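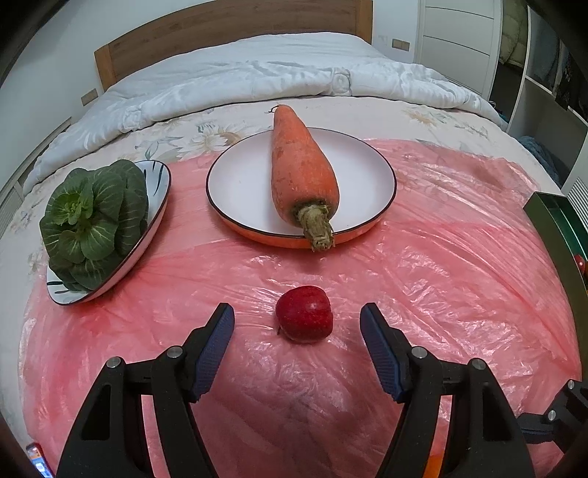

Stefaniia Maksymiv
Thread starter, Member

Vekolum hand gripper kit – first month with it

Right, I said in the other thread I'd report back on the Vekolum kit once I'd had a proper go, so this is me reporting back. I went for the full one with the ridged pads and the recording software, 607 all in with postage from Pfeiffer. They were quick, I'll give them that. Ordered on the Monday and it was on the step by Thursday.

Assembly took me an evening and a bit of the next morning. The booklet is fine up to the linkage and then it goes vague. If you've got one coming, don't tighten the linkage screws until both fingers are on and you've checked they close evenly. I did mine up hard straight away and one finger came in ahead of the other, so it all had to come apart again.

I've been using it for pick and place on fruit and veg, because I wanted things that aren't neat cubes. Small red apple, a big carrot on a plate, a head of bok choy in an oval dish, all laid out on a plastic sheet on the bed. The apple is the nice one. The pads are little ridged bumpy things and they hold a round shape really well without you having to squeeze. I did 200 goes with the apple over the first fortnight and I could feel myself getting smoother.

The carrot's trickier. Grab it by the fat end and it swings, grab it in the middle and it's lovely. Bok choy I'm still rubbish at. The leaves fold under the fingers and I end up lifting it by one stalk like a wet flannel.

Overall I'm really pleased with it! Grip is good, weight is okay for half an hour or so, trigger is a bit stiff. Software is the weak bit and I'll do a separate post when I've calmed down.

Waqas Magsi
Regular

Good write-up, ta. I've got to disagree on the pads though. I had the same ones and they were great for the first few weeks, then they started to go shiny on the high spots and after that anything smooth just slid. Apples were the worst for it! I swapped to the Nomance ones, which are softer, and never looked back.

Also 607 is a lot for what it is. The plates are flat parts and a handful of screws. You could get the same thing cut locally for a third of that if you're handy.

Stefaniia Maksymiv
Thread starter, Member

How many goes had you done when they went shiny? Mine look fine so far but I'm not doing it every day.

And I take the point about the price but I'm not handy, that's the trouble. I'd have paid somebody to cut it, then got the holes wrong, then paid again.

Waqas Magsi
Regular

Couldn't tell you, I didn't keep count. Most evenings from July until the clocks went back. Fair enough on the not handy bit, I forget not everyone has a shed full of offcuts.

plumduff
Member

Can I ask a daft one, does it matter that the surface is crinkly? I've been doing all mine on a desk with a mat and the support chap at Vekolum told me to keep everything flat and plain.

Stefaniia Maksymiv
Thread starter, Member

Not daft. He told me the same and I ignored him. I like a bit of give under things – on the bed you can push down slightly and the fingers get properly under the apple, where on a hard table I kept knocking the tips. The plastic does crease up and it catches the light something awful, so if your software is fussy about shine you might have a worse time of it than me.

plumduff
Member

Ah, I hadn't thought of the tips. I've chipped one of mine already. Might try a folded towel.

ketley_rob
Member

Going to be the grump here. I sent mine back. The stiff trigger got one line in your review and for me it was the whole story. Thirty minutes and my thumb was done for the day. I've got smallish hands and there's no adjustment for reach at all, which at that price is poor. Pfeiffer took it back without a fuss, but I had to pay the return postage, 8 quid.

I've since had a play with the Mundport one at a friend's. Lighter trigger, worse grip. You pays your money.

Stefaniia Maksymiv
Thread starter, Member

That's a fair cop Rob, I've got big hands and I probably brushed past it. A drop of light oil on the pivots helped mine a lot, but it won't do anything about the reach. Sorry it didn't work out for you.

Was the Mundport grip bad on everything or just round stuff?

ketley_rob
Member

Mostly round stuff. Fine on a box, fine on a sponge. Tried a satsuma and it shot across the kitchen.

Waqas Magsi
Regular

I'd not oil it personally. It gets on the pads sooner or later and then you've got the shiny problem with knobs on. Dry graphite if you must.

Stefaniia Maksymiv
Thread starter, Member

We'll have to agree to differ on that one, it was one drop on a cocktail stick and I wiped it after. But I'll keep an eye on the pads and if they go I'll come back and say you were right.

plumduff
Member

Tried the towel tonight. Much better on the tips, but my lemon rolls into the fold every time. Going to have a go with the duvet and a bin bag.

Has anyone got the left-handed bracket, by the way? It's listed on the Pfeiffer page but it's been out of stock since I joined.

Waqas Magsi
Regular

Got one in a drawer, never fitted. Drop me a message and you can have it for the postage.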